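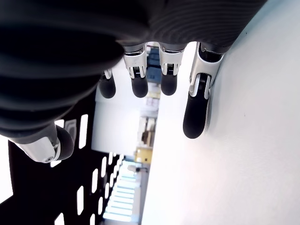

Josefina Escobar says white worktops show every crumb and she'd pick them again tomorrow. Dark ones just hide the mess, she told the Gindon residents' meeting, and then somebody puts a clean shirt down on it.

So white it is for the Pomden hall workroom. Vote was close – 5 in it. Old tops go in August, new ones from Stodex, bill capped at $2,000 with fitting. Another $200 set aside for edging and a spare panel.

Wannasri quoted lower but couldnt promise a date. No decision yet on the sinks.

Sewing and repair evenings move to the side room while the work is on, same hours. Bring your own cutting mat, the side room has none. Anyone wanting an old top should put there name on the sheet by the door – free, but you carry it.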